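I finally used the open day at the Brultberg vehicle licensing center as an excuse to get my paperwork sorted and have a nose around behind the counter at the same time. I'd been driving past the place since February with a temporary tag taped in my back window, so it was time!

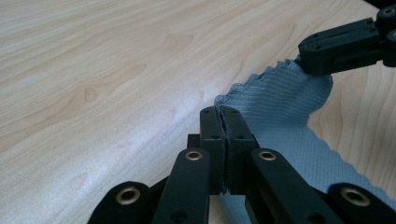
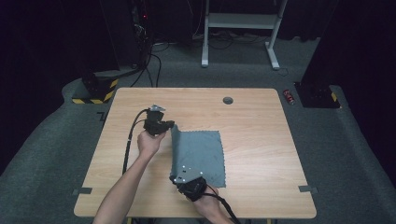

Blue-gray cloth on the wood-grain tabletop, both pictures.

Parking was easy (the overflow lot on Wojcik Street, go there first) and the line at the door moved fast. They gave me ticket 337, which sounded terrible until I found out the numbers carry over from the day before.

Our guide was Yolanda Abernathy, who runs the title desk and talks a mile a minute. She took us through the mail room first, where the renewals come in. On a slow day they open 600 envelopes, and at the end of the month it can hit 2000. People forget to sign the form more than anything else, she told us, and then they call up angry when it comes back. I kept very quiet, having done exactly that last year.

After that we got to see the plate store. I always figured plates were stamped right there in the back, but they come in by truck from Stanusar, already pressed, and only the personalized ones are ordered one at a time. Tanko Oyelaran looks after those requests and he was my favorite part of the day. He has a binder of rejected ideas and he would not let us look inside it, no matter how nicely we asked. He did tell me my own idea was taken by somebody over in Skaltness, so I'm back to the drawing board on that one.

The specialty plates were all up on a wall, and I spent way too long there. I went in wanting the plain one and came out with the heron, which cost me an extra 50 dollars on top of the regular registration. My husband thinks I'm nuts. It's a really good heron, though.

Bring your title, your insurance card and a proof of address if you want to do business on the same visit. The man ahead of me only had his phone bill and had to drive home again. Coffee was free, cookies were gone by noon.

Recent posts
Trading in the old truck, part two
What I keep in my glove box
Skaltness car show
Do you need a front plate?

Last updated 25th March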